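About Sotus

Sotus helps small manufacturers and packing firms plan and budget for their first robot cell. The company works from a single workshop in Liltov, next to the Kozłowski machine hall. We do not sell arms or grippers and take no commission from those who do.

Most enquiries reach us with a sum already fixed and a machine already chosen. We start with the task instead: which items are handled, how they are stored, and how much space the cell may take. The bench trials use ordinary goods. Jars, bottles and divided trays are a common request, as glass, metal lids and printed labels make different demands on a gripper.

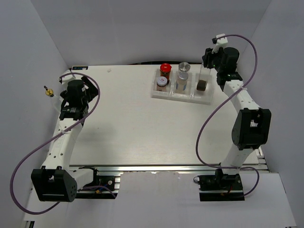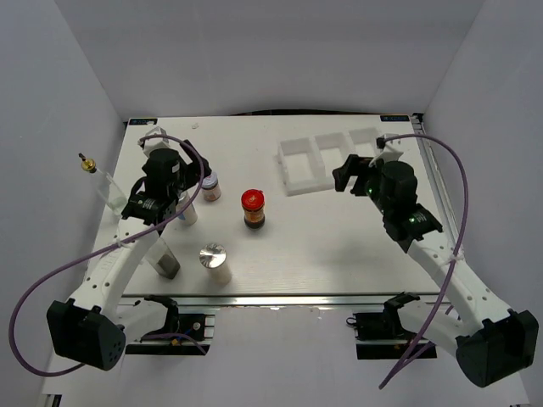
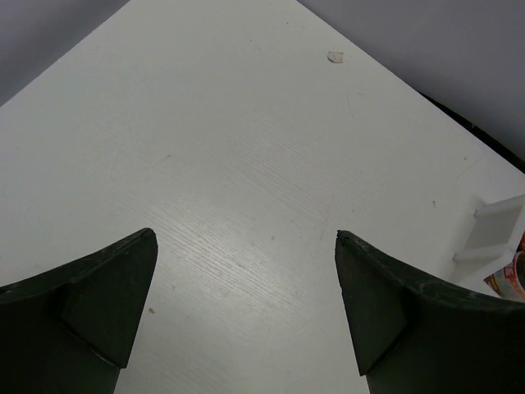 Bench trials at Liltov. First two: the two-arm cell with jars and a compartmented tray. Third: gripper fingers over the tabletop.

What a plan contains

Each plan covers 3 years of ownership. The purchase price takes up the first page and is usually the easiest part to settle. The pages after it list rails and brackets, cabling, spare fingers, spare servos, guarding, operator training and the hours needed to set the cell up again when the product changes. Finger wear is entered as a separate line – clients who leave it out tend to meet it in the second year.

Cycle figures are taken over 200 handling attempts per item. Failed attempts are logged and left in the count. Where a client is comparing two suppliers, both are costed against the same item list.

Planning sheets

Our costing sheet is called Flakora. It began as a spreadsheet for one packing line and now holds 286 priced parts, reviewed every August. Clients receive their own copy with the formulas unlocked. Prices are entered without tax, and delivery is shown separately.

Terms

Plans are quoted at a fixed fee, with half due on order. Bench trials are booked by the half day, from 8.30 am or 1 pm. Send up to 100 sample items, packed as they would arrive on your line. Samples are returned at the client's cost.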